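Kitchen automation at Zuvdale
Reading time: 2 min

Kitchen automation at Zuvdale is the use of two-armed robots for ingredient handling in the Zuvdale staff canteen, which serves 900 meals a day. The system is supplied by Flineva and was introduced in June.

Operation
Handling tasks are prepared in simulation before they are run on the line. A rendered countertop carries a frying pan, white trays and a cutting board, and one gripper is set against a red bell pepper. Adach, the planning software, stores 403 such tasks.
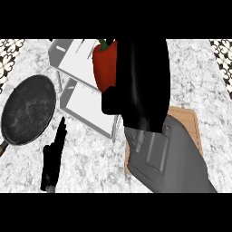 Effects on staff
The canteen employs 27 people. Lifting and sorting have largely passed to the robots — seasoning, tasting and allergen checks have not. Prep cooks now review task runs and clear faults, and start later in the morning. Each completed 200 hours of retraining. Pay grades were left unchanged, a point still disputed by kitchen staff.

Comments (3)
prepcook_z: The later start is real. So is the extra screen time.
Kırmızıgül: Does the 403 include cleaning tasks?
tomatl: Section on pay needs a source.

Contact | © Zuvdale | Last edited 20 Aug 2023 | Back to top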